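Kitchen and front-of-house assistant, Skitdale Community Café

We're looking for someone cheerful and steady to join us at the café in Skitdale, four mornings a week to begin with. It's a small place with a big following - the soup alone brings people over from Girnosthorpe, and we'd love another pair of hands before the summer walkers arrive!

You'd be working 20 hours a week, mostly 7.30 to 12.30. Mornings start with bread, trays and the coffee machine, then it's serving, clearing, chatting and getting lunch under way with Busisiwe Coetzee, our cook. She'll teach you everything on the menu if you're keen, including the plum cake.

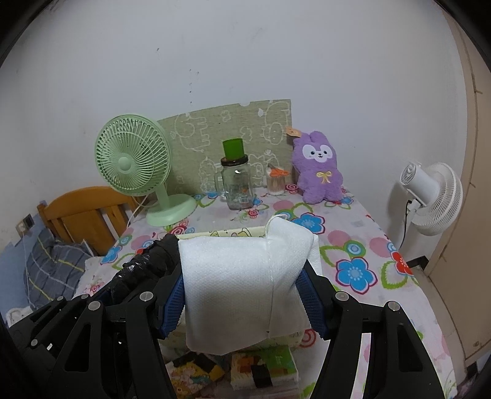
No café experience needed. We'll put you through your food hygiene certificate in your first month and pay you for the time. It does help if you like early starts, can carry a full tray up two steps and don't mind a queue. If you speak a bit of Portuguese, Amândio Meireles on the coffee machine will be delighted.

Pay is £12.60 an hour, and tips are shared equally between everyone on shift. You get a free lunch every day you work, and we close for two weeks in February. There's a bus from Girnosthorpe that stops by the church, and a dry place for bikes round the back.

We seat 39 people indoors and a few more in the yard when the weather behaves, so Saturdays can be lively. You'd work one in four of them, agreed well ahead.

To apply, drop a note in at the counter or write to Sabine Vogler at the café. A page is plenty - tell us what you've done, what you enjoy and when you could start. Come and have a cup of tea with us first if you'd like to see the kitchen. Any morning after ten is fine.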